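Getting a child to read at bedtime without a nightly battle

My daughter gave up on bedtime stories the spring we moved to Stulton. She was seven, everything was new, and I kept pushing the same old pile at her (big mistake!). My friend Wilma Innes told me to stop choosing for her, so I did, and these are the little household habits that stuck.

Let them pick after teeth, before pajamas. If they pick in bed they'll be up and down for 33 minutes, trust me. Two books, no swaps.

Keep the lamp low and the tablet in the kitchen. I set the oven timer for 60 minutes before lights out, and when it rings all the screens go on the counter – mine too, sadly.

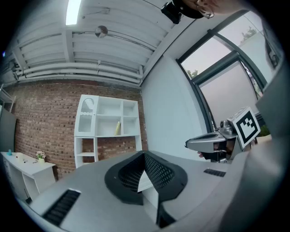
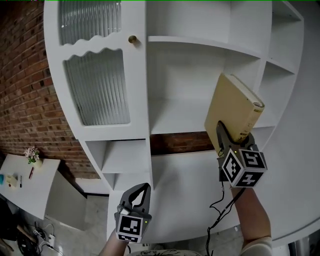 Children read what they can reach, so put the favorites down low and save the high spots for the ones you're keeping for later. Small compartments work better for us than one long shelf, and I'd slide a hardcover in with its spine facing out so a sleepy kid can find it again. We rotate every March and September, and she greets the old ones like lost cousins!

If a book is boring, let them quit it. I sulked through 200 pages of a pony saga before she admitted she hated ponies. Now we give each one two nights, then it goes back.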